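Garnik Pantry Project: What I Did

My project was sorting out the drinks shelf in the office pantry at Genwood, which sounds tiny but took me ages! Priit Grīnberga let me move whatever I liked as long as people could still find their drinks. I started by putting the bottles away by colour (pretty, but useless), so in June I tried again with the ones people reach for most on the upper tier. 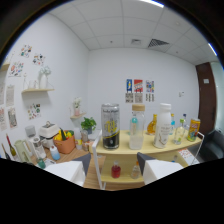

I'd still like labels along the shelf, and Priit wants a spot for squash too.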